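Home | Tickets | Knowledge base | Equipment booking | Contact

Print this ticket | E-mail this ticket

Ticket 491
Subject: Two-arm table stops partway through parts demo, open day
Opened by: Afiq Sinaga
Assigned to: Alasdair Baird
Site: Gasport
Status: Closed

Afiq Sinaga, 8:40 a.m.
The parts demo on the two-arm table stops before it finishes. It is the sequence we are showing visitors at the open day, where the arms put the brake pads, the ring and the white bracket into the gray tray. The left arm goes to the tray and holds there. The right arm goes over the ring and waits. No fault message on the screen. I restarted the sequence twice and got the same thing both times. First group is the Vernmont visitors at 10.

Alasdair Baird, 8:52 a.m.
Was anything changed on the table since the rehearsal? Also tell me which version of the Drisia sequence is loaded. It shows at the top of the run screen.

Afiq Sinaga, 9:01 a.m.
Version 14. The mat was taken off for cleaning and put back last night. Tray is the same one. Parts are the same.

Alasdair Baird, 9:05 a.m.
Version 14 is the one with the tray check. The left arm moves to the near end of the tray and the right arm is not released until the check passes. If the tray is off its taught position the check keeps waiting, and it does not raise a fault. Please do the following:
- Pause the sequence and send both arms home.
- Set the tray back against the corner marks on the setup sheet.
- Run the tray check by itself from the service menu.
- Send me the result before you run the full demo.

Afiq Sinaga, 9:19 a.m.
Check failed. The offset was 5 mm along the long side. The marks on the setup sheet are measured from the edge of the mat, so if the mat is off, the tray is off too.

Alasdair Baird, 9:23 a.m.
Then measure from the table edge and move the mat to suit. Don't reteach the position this morning. Leave the wait time at 1000 ms. Lindsay had it shorter at their demo and the check gave false passes.

Afiq Sinaga, 9:41 a.m.
Mat moved, tray set again. Tray check passes. Full sequence ran to the end three times.

Afiq Sinaga, 12:15 p.m.
Morning groups done. One stop in the second group, when a visitor leaned on the table and the tray shifted. Reset it and carried on. We now ask people to stand behind the tape.

Alasdair Baird, 1:30 p.m.
Closing. Two things to follow up under a new ticket: the setup sheet should measure from the table, and the tray check should show a message if it waits too long. Table photo attached for the setup sheet.
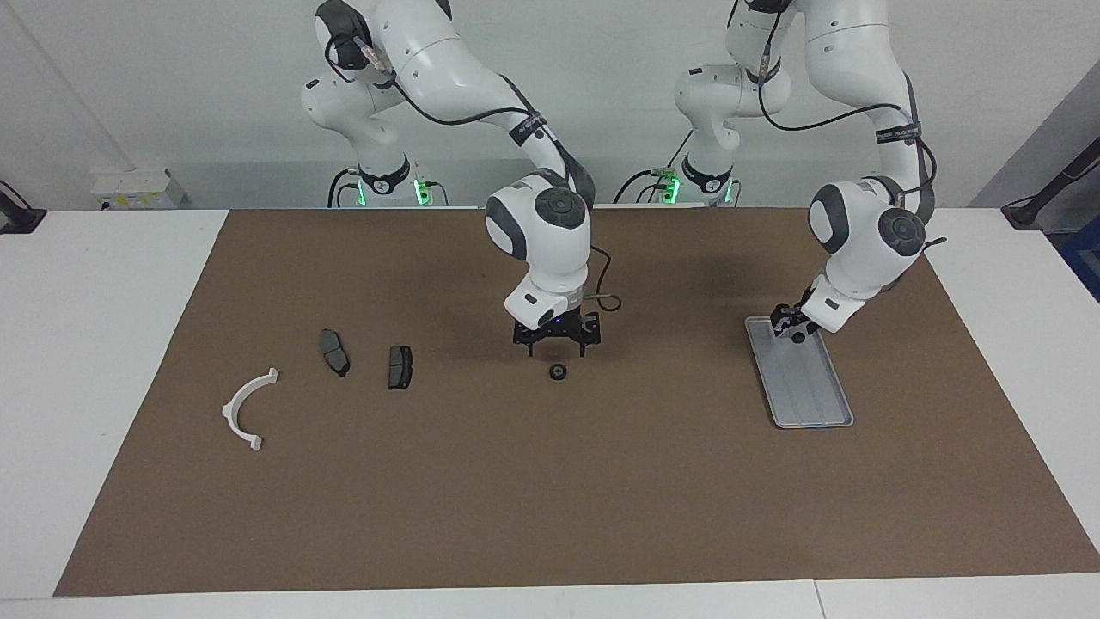
Automation Support, Gasport Demonstration Room

Note added to the setup sheet: bracket and brake pads go on the left side of the mat, ring in the middle, tray on the right, set diagonally. Tray must be empty at the start. Keep the front half of the mat clear.

Contact Automation Support | Copyright Gasport Demonstration Room | Back to top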